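Muvska Infant Hearing Cohort

The Muvska Infant Hearing Cohort is a long-term study of how young children respond to sound and how those responses relate to later language. It is run from the Larik research clinic in Lastthorpe and follows children from the first weeks of life until they start school. A total of 2,721 children were enrolled, short of the planned 3,000.

Background

Most newborns have their hearing checked soon after birth. These checks find hearing loss well but say little about how the brain handles speech. The cohort was set up to fill that gap, using brain wave recordings made while a child listens to short syllables, tones and background noise.

Methods

Each family is invited to the clinic at six weeks, nine months, two years and four years. The recordings use soft caps with small sensors and are made while the child sleeps or sits on a parent's lap. Sounds are played at 50 decibels through a speaker.

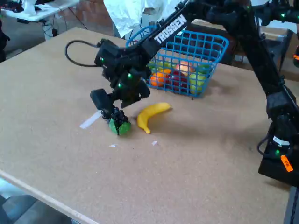

Parents also fill in a word checklist at nine months and again at two years. Children who miss a visit stay in the study and are invited to the next one. At age four, a speech therapist tests vocabulary, sentence use and memory for made-up words - the last of these is known as the Casado task within the study.

Findings

The first main report was released on 18/09/2019. It covered the 1,000 children who had reached age two with a full set of recordings. Children whose early responses to syllables were slower tended to know fewer words at two, but the link was weak and could not be used to predict the outcome for a single child. Responses to plain tones showed no clear link with word counts. 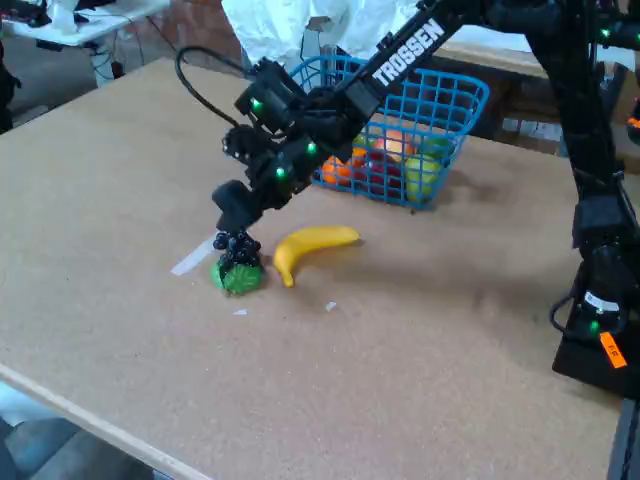

A second analysis looked at children born early. Their responses were slower at six weeks, and most of the difference was gone by nine months when age was counted from the due date.

Limitations

Families who moved away from Lastthorpe were harder to follow, and visits in August were often missed. The word checklist was offered in only two languages.

See also

Newborn hearing screening
Language delay
Auditory brainstem response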